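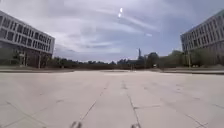 Figure 4. The plaza site at Suvdale. Two dark parts of the robot's front body are visible at the bottom edge.

4. Rules of practice for outdoor runs on open pavement

4.1 Scope

In this section we describe the rules that we followed when the Lonetti robot was driven on open pedestrian areas, and we discuss which of them we would keep. The rules cover the planning of a run, the conduct of the operator, and the later handling of the recorded images. They do not cover mechanical safety of the platform, for which the emergency stop, the speed limit and the battery were treated in Section 3. They also do not cover indoor corridors, where the distance to walls is short and a different set of problems appears.

The first version of the rules was written in February, before any run at the plaza. The present version, to which all numbers in this section refer, is dated March 2025. Between the two versions we removed four rules, joined two others, and rewrote the rule on boundaries completely. The reasons are given where they are useful for the reader.

4.2 Definition of the permitted area

A plaza as in Figure 4 looks simple for a mobile robot. The surface is made of large concrete slabs and it is wide and open, with buildings on the left and on the right. In our experience such a place is difficult for the person who must write the rules. In a corridor the walls say where the robot may go. In a plaza this must be said by a document, and the document must be understood in the same way by the operator, by the observer, and by the person who later reads the log.

In the February version the permitted area was given as a polygon on a map. The operators did not like it. They could not look at the map and at the robot at the same time, and the polygon had corners which did not correspond to anything on the ground. The new rule reads as follows:

Rule 2. The permitted area is bounded by features which the operator can see from the place where he or she stands. Where no such feature exists, the limit is marked with tape or cones before the robot is switched on.

At Suvdale the raised ledges along the left and right sides of the plaza serve as side limits, with a margin on the inner side. The margin is one full slab. We chose the slab as the unit of distance on purpose. The dark joints between the slabs are visible from a standing position and also in the images, so the operator and the later reader refer to the same line. We recommend this practice wherever the pavement has regular joints, but the size of the slabs must be measured once at every site and written in the site sheet. At our second site, Pomare, the slabs are smaller, and a margin of one slab was not sufficient. There we require three.

The far limit remains the weak point. Toward the trees at the far end, the joints come close together in the view, and it is hard to judge from a distance in which row of slabs the robot is standing. For this reason Rule 2 is combined with a rule that the operator walks with the robot and does not remain at the starting point (Rule 5).

4.3 Roles during a run

Each run needs two persons. The operator holds the controller and has no other task. The observer looks at the surroundings, speaks with people who approach, and writes the run sheet. It is not permitted to exchange the roles during a run. If an exchange is necessary, the robot is stopped, the run is closed in the log, and a new run is opened.

We had a long discussion about whether the observer may also give driving instructions. The final rule permits only one spoken instruction, the word "stop", and the operator must obey it without asking. All other remarks wait until the robot is standing. In the February version the observer was allowed to say "left", "right" and "slow", and in the run sheets from that period we found several remarks about misunderstandings, mostly when observer and operator were facing each other.

The observer stops the run in the following cases: a person comes nearer than the distance in the site sheet; a vehicle enters the permitted area; the operator turns the eyes away from the robot for longer than a short look; the surface becomes wet enough to show reflections. The last condition is written in this form because the operators asked for something that can be decided by looking. A condition based on a measured amount of rain was proposed, but no measuring device was available at the two sites.

An empty plaza does not change the roles. We write this explicitly in the rule because the temptation to send only one person is greatest when no one else is expected to be there.

4.4 Checks before the first movement

The checks are done in the same order at both sites. The operator reads the line aloud and the observer answers and signs. The list has nine lines, and it was kept to one side of one sheet. Most lines are of the ordinary kind (stop button pressed and released, wheels free, controller charged). Two of them may need an explanation.

Line 6 asks for a still image from the camera before the robot moves. The observer compares it with a reference image of the same site. The parts of the robot's body which appear at the bottom edge of the view must appear in the same positions as in the reference. If one part is higher or has moved to the side, the camera mounting has changed and the run may not begin. Earlier we had treated these body parts as a disturbance and had planned to crop them. Now we keep them in the raw images, since they give a quick check of the mounting at no extra cost. They are masked only in the copy that is used for training.

Line 8 asks for the sky condition in plain words. We do not use a scale. The sky takes up half of the view in an open place, and with streaky clouds the exposure can change during a run. Words such as "gray, broken clouds, no direct sun" were found to be more useful for the later reader than a number from one to five, which each observer had applied in a personal manner.

4.5 Handling of recorded images

From both sites together 3369 images were recorded under the present version of the rules. After removal of near duplicates, 2913 images remained and were labeled in the tool Flarari. Of these, 2720 were accepted at the first review. The remaining 193 were returned to the annotators, and in 112 of them the cause was the same: the annotator had given a name to something that could not be recognized with certainty.

This result led to a rule which we consider the most transferable of the whole set:

Rule 11. A region is labeled with the most specific class that the image alone supports. Knowledge of the site is not used. If no class is supported, the region is marked "unknown" and a comment is optional.

Figure 4 can serve to illustrate it. In the sky there are two small bright spots, one above the other. Our annotators offered different opinions about them. According to Rule 11 the spots receive the label "unknown", and it is not the task of the annotator to find the cause. The narrow structure that rises above the central trees is a similar case. It is labeled "tower or spire", a joined class which we introduced after Heather Partington, who reviewed the first labels, pointed out that the annotators were using their memory of the campus to choose between the two words. A model does not have this memory, and a label which depends on it cannot be checked by another person.

The stains on the slabs caused a different type of disagreement. Some annotators marked each dark spot as a possible obstacle, others marked none. We decided that discoloration without visible height belongs to the class "pavement", and that an annotator who is in doubt about the height uses "unknown". The navigation software must then treat "unknown" on the ground as not passable. It costs some unnecessary detours, and we accept them. For "unknown" in the sky no action is required.

Images in which a person can be recognized are handled by a separate procedure. They are moved to a closed folder on the day of recording, before any annotator has access. The observer's run sheet is used to find the time intervals, and the intervals are checked by a second reader.

4.6 Deviations and their reporting

A deviation is any case in which a rule was not followed, regardless of the consequence. The report has three fields: which rule, what was done in its place, and whether the rule should be changed. There is no field for the name of the operator. It can of course be derived from the run sheet, but we found that the reports became longer and more useful after the field had been taken away.

Most deviations at Suvdale concerned the margin of one slab. The robot was turned close to the ledge because the operator wanted to use the full width of the plaza. We first considered a larger margin. After reading the reports we kept the margin and added a sentence to the site sheet which asks for turns to be made near the middle joint. At Pomare the most frequent deviation was a missing sky description, and there we have no better proposal than to remind the observers.

4.7 Limits

The rules were tested by one group, at two sites, with one type of platform and during daylight only. Both sites are nearly flat. We cannot say how the slab-based margin performs on a slope or on pavement without joints, and for asphalt it is clearly not applicable. The roles in Section 4.3 also assume that one robot is operated at a time. A version for two robots in the same permitted area would need at least a new form of the "stop" instruction, as it must be clear which of the two is meant.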